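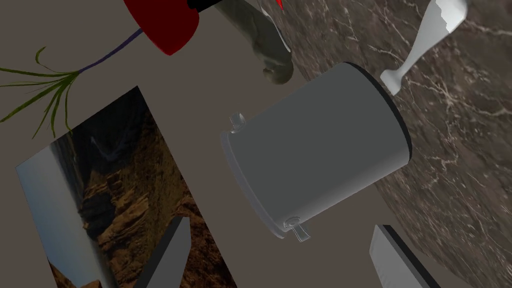 COSTELLO, May

Buying movies and shows on Vitow: frequently asked questions

I get more mail on the "Buy" button than on anything else on this site. These answers cover Vitow, with some notes on Amia and Gikeck where they differ. I don't take money from any of the three. Terms change without much warning, so read the current ones before you spend anything.

If I buy a movie on Vitow, do I own it?

You own permission to watch it for as long as Vitow has the right to show it to you. The button says "Buy" in large letters. The terms say "limited, revocable license" in small ones. I'd go by the terms.

Has Vitow ever pulled something people paid for?

Yes. A batch of older anime series left my own library last winter when a distribution deal ran out. I got an email with the subject line "An update to your collection" and a store credit of 4 dollars. I had paid a good deal more than that for the box set version. The credit also had an expiration date, and I missed it.

What about the download button? Doesn't that make it safe?

Only up to a point. The file plays inside the Vitow app and nowhere else, and the app checks in with the server every 20 days. If the title has been pulled by the time it checks, the download goes gray. Handy for flights, but I wouldn't call it a backup.

Does Amia do it any better?

A little. Amia promises to give notice before a purchased title goes away, and so far the notices I've had were real ones with a date in them. It still doesn't promise to keep the title. The apps are slow and the search is awful - type the full name of a series and it will offer you three others first.

And Gikeck?

Gikeck sells "lifetime access." I wrote in to ask whose lifetime. The reply thanked me for being a valued viewer and linked to the help page I had been reading when I wrote the question. Until I get a better reply I'm treating it as the lifetime of the deal.

Vitow says it has 4,000 titles to buy. Is that true?

It depends on what you call a title. Browse for a while and you'll see that single seasons are listed apart from the full series, and the dubbed and subtitled versions often have their own pages too. Bonus clips get pages. I don't doubt that the number came from somewhere, but it tells you very little about how many different things there are to watch.

Is renting a better deal?

For a movie you'll see once, nearly always. A rental is at least plain about what it is. Check the window, though. On Vitow you get a month to press play and 48 hours to finish once you have, and pausing doesn't stop the clock. For a long series renting gets silly fast, and a month of a regular subscription will usually beat it if the show is on one.

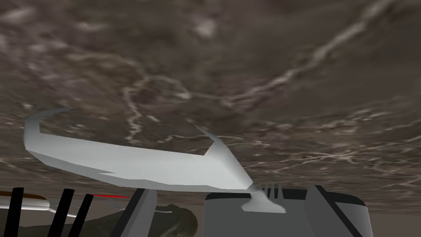 Brown and charcoal marbling with pale veins.

I bought a series in HD and now there's a 4K version. Do I get the upgrade?

On Amia, sometimes. On Vitow you get a banner inviting you to buy it again. Some people report being upgraded for free and say it just showed up one morning. I have never been one of them, and support wouldn't tell me how it's decided.

Can I move purchases from one service to another?

There is a linking program between Vitow and Gikeck. It covers movies only, from some studios, in some countries, and both accounts have to be in the same name. I tried it with 9 movies. Two of them carried over. The page said "Success!" anyway.

What happens if I move to another country?

Your account asks you to change region, and then you find out what your new region has rights to. Titles you paid for can vanish from the library until you move back. Vitow's help page suggests finishing anything you're in the middle of before you go. Thanks.

Can I leave my library to someone?

The terms say accounts can't be transferred. In practice a lot of families just keep using the password, and I haven't heard of anyone being chased for it. I wouldn't count on that lasting, given how all three have been tightening up on shared logins.

Will I get a refund if a title is removed?

Ask for one, in writing, and include the order number. The first answer will probably be store credit. Ask again and say you want it back on the card. Readers have told me this works more often on the second or third try, though none of them could say what changed between tries. Keep the emails.

Is the sale price ever a real sale?

Sometimes. The crossed-out price on Vitow is whatever they say it used to be. I started writing down prices for things on my wish list, and several were "half off" for the whole stretch I was watching them. If you aren't in a hurry, put it on the list and look again next month.

So should I just buy discs?

For the few shows you know you'll go back to, I would. Discs scratch, they go out of print, and the player takes up room under the TV. They also don't phone home. For everything else I rent or wait, and I do still hit "Buy" on Vitow now and then, mostly late at night.

Can you check whether a certain show is about to leave?

No. I see the same pages you do. If you've had a removal notice from any of the three, forward it through the contact form with your address blanked out and I'll add it to the list of removed titles.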